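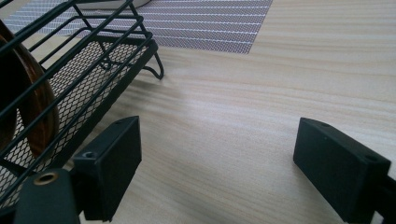

The Long Lunch Comes Back to Pumside

On weekdays at noon, the main street in Pumside used to go quiet. Shops locked up, the post office pulled its shade, and people went home to eat. The custom faded in the nineties, when the big employers moved to half-hour breaks.

Marijke Wouters grew up with it. Her father walked home from the Brilitz works every day for soup and bread, then slept in his chair for 18 minutes by the kitchen timer. She is 71 now and still eats at noon.

Last April a few businesses began closing again from twelve to half past one. Ruben Goossens, who runs the hardware store, was the first. He expected to lose sales and lost a few, mostly contractors picking up screws. They now come at eleven.

The town has 928 households, and most people who work there live within walking distance. Places with longer commutes have had less luck. Tormod Rustad tried the same hours at his print shop in Flultero and gave up after 40 days - his staff had nowhere to go but their cars.

In Pumside the meals are plain. Leftovers, eggs, a cheese sandwich. Goossens sets the table anyway, with a mat and a glass of water, and keeps his phone in the hall.

Related
Who Still Bakes on Saturday?
Ignacio Palma on Cooking for One
The Night Market at Tilahun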